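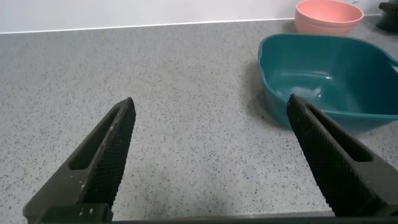

Speaker notes: What I saw at the Treko open day

Slide 1. Title

Wait for people to sit down. Say who I am: Fidelina Zapata, kitchen operations, Stedbridge. I buy equipment. I don't build it.

Slide 2. Why I went

Treko invited 9 of its customers to the Grondthorpe site in March. The invitation promised "a working kitchen assistant." I wanted to find out what "working" meant. Ask the room who has been to one of these. Let a couple of people answer.

Slide 3. The setup

A speckled gray counter against a white wall. A teal plastic basin on the right, a pink bowl behind it. Lots of bare counter to the left. Point out that my prep stations never have that much room, even at 6 a.m. Two black fingers with a crosshatched grip. They're nicely made and I said so to the engineer.

Slide 4. The demo

The job was to pick up a basin, move it to the left side of the counter and set it down. We watched five tries. Three went fine. One stopped halfway and a technician reset it. On the last one the basin got set down at an angle and they called that a success. I wouldn't pay a dishwasher to do it that way.

Don't get snarky here. The people running it were friendly and answered most of what I asked.

Slide 5. The big number

Treko's handout says 3,287 completed moves. I asked how many were attempted. They said they'd get back to me. I'm still waiting. I also asked if those were all on the same counter with the same bowls, and the answer was "mostly."

Slide 6. What I didn't see

Food. Grease. A second person reaching across. Stacked bowls stuck together, which is half of my morning. Pause after that one.

Slide 7. Compared with Ongart

Short slide. We rented the Ongart tray lifter and it ran 510 hours before its first service call. Dull machine, one job. Skip this if we're past 20 minutes.

Slide 8. What I'd ask for

Attempts as well as completions. Our bowls, our counter, our staff standing next to it. A full lunch shift with the technician out of reach of the reset button. If Treko agrees to that, I'll drive back out to Grondthorpe and watch.

Questions. Someone will ask about price. They wouldn't quote one.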